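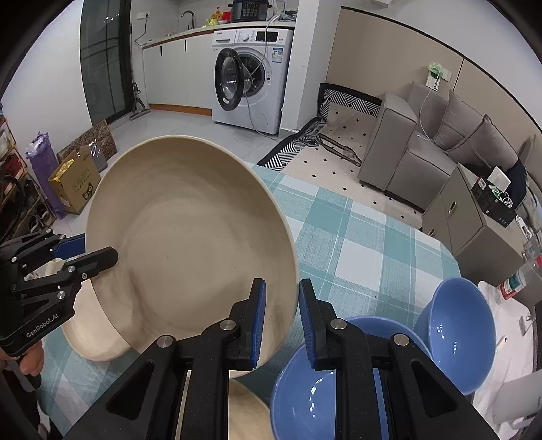 Bowls on the check cloth, kitchen end of the show flat.

Toft open day, notes typed up on the train so excuse the state of them. Went for the tableware mainly, stayed for the flat upstairs.

Got there just after 2, queue already down the stairs. Toft is the old print building behind the station, ground floor is makers' stalls, first floor is the firing room (closed till 4, more on that below), top floor is the flat they've set up as a lived-in home. Tharushi Sarkar was doing the tours, groups of eight, very quick on her feet. Coat on the whole time. It was December and the stairwell was freezing.

Flat first. One big room, kitchen and living area together, and I liked that it hadn't been styled to death. White units along the back wall, black handles, a yellow kettle out on the counter next to the rice cooker. Washing machine with its door open. Shoes in the rack, vacuum leaning by the glass door, boxes on the floor. Looks like somewhere people eat their tea. Grey sofa, white rug with black diamonds — I would have the rug tomorrow.

The table is the bit everyone crowded round. Cloth is a plaid in white, teal and light blue, and the bowls were on that. Two sorts. The beige speckled ones are big, pale inside, proper pasta size. The light blue ones are glossy and catch every light in the room. I went in sure I'd want the blue and came out wanting the beige. On that cloth the blue gets a bit lost, the speckle doesn't. There's a beige plate too if you want to go matching.

Prices. Beige bowl is from the Rerkidus range, 24 quid, seconds downstairs for less but they'd gone by the time I got down. Blue is Wellex, slightly cheaper. Both said to be fine in the dishwasher, Tharushi says she puts hers on the top shelf. Didn't ask about microwaves, should of.

Firing room at 4. Védís Stougaard runs it and talks fast, I got maybe half. The big kiln takes 192 pieces on a good load and they'd had nearly 400 through that week for the Christmas orders. Speckle comes from the clay itself, she said, not flicked on after. Iron in it. She passed a broken one round so we could see it goes all the way through. Very warm in there, everyone stayed longer than they needed to.

Cafe is Jolix, the van in the yard. Soup ok, bread very good, no card machine so take cash.

Other bits: lift was out, and it's three flights to the flat, ring first if stairs are a problem. Toilets on the ground floor only. Parking hopeless, get the train. They wrap things well, mine got home in one peice.

Next one is in spring, no date up yet. Going back for the plate.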